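Notes from a visit to the Ferkadness wool mill, October

I wanted to see a working mill since many years, and in October it was finally possible. My wife and I were staying in Lumitz for a week, and the woman at the bakery told us that the mill at Ferkadness opens its doors two times a year, in spring and in autumn. The drive is 28 kilometres and the last part of it is gravel. We left after breakfast and still we arrived almost too late for the first tour, as there is a bridge on the way where only one car can pass and everybody was very polite about it.

The parking is in a field. You pay five dollars for each adult at a small table near the gate and you get a paper ticket in the colour of your group. Ours was green. Children are free, but they must stay with a grown-up in the machine hall and they must wear closed shoes. I saw one family sent back to the car to change sandals, so please believe the sign.

The tour starts in the sorting room, and for me this was the best part. The fleeces come in large sacks and are opened on a table with a slatted top, so that dirt and small bits of straw can fall through. The sorter pulls a little lock of wool from the shoulder, holds it near her ear and gives it a short tug. If it makes a crackling sound the fibre is weak and will break in the carding. She let us try. I could hear a difference between the two locks she gave me, but I could not have said which was the good one.

After this comes the washing, which is warm work and smells very strong of sheep. I had imagined a lot of rubbing. In fact the wool is moved very slowly from one bath to the next, because if you stir it too much it becomes felt. The guide said that the mill washes 60 kilograms on a normal day. The water goes through a settling tank behind the building, and the grease which is left is sold to a soap maker in Ciltach. I asked if they sell the soap in the mill shop and they do, but it was finished by the time we came there.

The carding machine is the oldest thing in the building. It is longer than our living room at home and covered in leather straps with thousands of tiny wire teeth. It was running for us for maybe ten minutes, and during this time no one can talk. What comes out at the end is like a thin grey fog, and then it is divided and rolled into soft strings. A boy in our group wanted very much to touch it and was given a handful from a basket at the end of the hall instead.

Upstairs is the spinning and the knitting. The knitting machines are newer, and I must say I did not understand them so well. There was a good display of different knitted fabrics pinned on a board, with labels, and you were allowed to stretch them. Plain knit, rib, double rib, and a kind of lace which I forgot the name. The guide explained why a rib is used for cuffs and waists: the columns of stitches go in and out like a folded paper fan, so the fabric can open and then come back to its place. I have worn such things all my life and never thought about it. When we were back in our room in Lumitz in the evening I looked at our own clothes with different eyes, and my wife laughed at me.

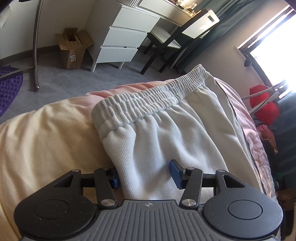 *Ribbing on ordinary sweatpants. The waistband pulls itself together into small pleats.*

The next stop was the dye house, in a separate low building across the yard. It works only with small pots, and each dye lot gets a number written in a book. The books go back over 500 lots for the blue alone. A blue from one lot will not be quite the same as a blue from another lot, and knitters should always buy enough for the whole jumper at one time. I knew this already from my mother, who once made a cardigan with one sleeve a bit greener than the other. She wore it anyway.

At noon there was soup in the old stable – lentil, or chicken with barley – and bread. We sat at long tables with strangers. The couple next to us had come all the way from the coast to look at one loom. It is called the Vigfúsdóttir loom, after the weaver who left it to the mill, and it stands alone in a side room with a rope in front. It makes only one width of blanket. The couple were disappointed that it was not working on that day, as a part was away for repair. If you travel mainly for this loom, it is better to phone before.

The shop is small and gets full quickly when a tour ends. My advice is to go there while the others are having soup. I bought two skeins of undyed grey wool and a darning mushroom, and my wife chose a pair of thick socks. Prices are higher than in the city, but after seeing how many hands touch the wool I did not find it too much. They take cards, although the machine lost its connection once while we were waiting and the line had to stand still for a while.

Some practical things for people who want to go. The stairs to the upper floor are steep and there is no lift, and the guide told us that visitors who cannot climb can watch a film about the knitting in the ticket room. It is loud in the machine hall and you can borrow ear protection at the door. The toilets are behind the dye house. The last tour leaves at 3 p.m., and the light in the sorting room is much nicer in the morning.

We drove back by way of Ciltach to look for the soap maker. The door was locked and there was a note in the window with the opening hours for summer only.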